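Clellia bench automation project: progress report to the equipment fund
Prepared by Sanne Verhoeven, with budget notes from Kheri Mrema
Period covered: to the end of November

Where we are

The first two-arm cell is built and in daily use. The second cell, which the grant also covers, has not been ordered yet. We asked in the last report to hold that order until we had a full quarter of running costs from the first one, and the fund agreed. We now have those costs, and this report sets out what we would like to change before we buy.

Spending so far is within the agreed total. The arms and controllers came from Fagerlund at the quoted price. The enclosure, from Grivport, came in slightly over because we asked for darker inner panels after the order had gone in. Kheri covered the difference from the installation line, which had money left in it after Yavuz Yalçınkaya and his team did the wiring in-house.

Work in the period

Most of the cell's time has gone on tabletop handling with ordinary household items. Ainhoa Calvo plans the sessions and keeps the item list. We had set a target of 1000 logged runs by the end of the period and reached 588. The shortfall has two causes. We lost nine working days waiting for a replacement gripper part, and the changeover between sessions takes longer than we had planned for, 33 minutes on average against a planned 20.
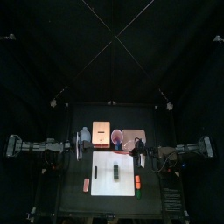 The changeover time matters for the second cell because the original budget assumed one technician could look after both. At the present rate that would not work. Annelies De Bruijn has drawn up a fixed layout sheet for each session and a set of labelled storage bins, and expects the two together to bring the time down. We will have proper figures by the next report. If there is no improvement we will need to ask for extra technician hours — we would prefer to raise that now than in the spring.

Spare parts

Our first budget had no line for spares. This was a mistake on our side. Gripper fingers wear faster than we had allowed for, and Fagerlund ships single parts slowly. We propose to keep one complete spare gripper on site and a small stock of fingers and cables, shared between the two cells. Kheri has found the money by dropping the second workstation, as the existing one can run both cells if they are not in use at the same moment.

The second cell

We have two quotes. Fagerlund's is for the same arms as before, with a longer warranty. Zelton's is cheaper to buy, but the controllers are different, and Yavuz puts the work of adapting our software at six weeks. Once his time is counted the two quotes come out close. We recommend Fagerlund, mainly so that spares can be shared.

Payment terms are 50 per cent with the order and the rest on delivery. Delivery is quoted at 14 weeks. To have the cell running by early summer we would need to order before the end of January.

The room also needs one more power circuit. Building services have looked at it and will do the work on a Tuesday, when the other labs on that supply are closed. The cost falls under the installation line.

Decisions we need from the fund

Approval to move the workstation money to spare parts.
Approval to place the order for the second cell with Fagerlund.
Agreement to move the target of 1000 runs to the end of the next period.

Kheri can send the quotes and the full spending table on request.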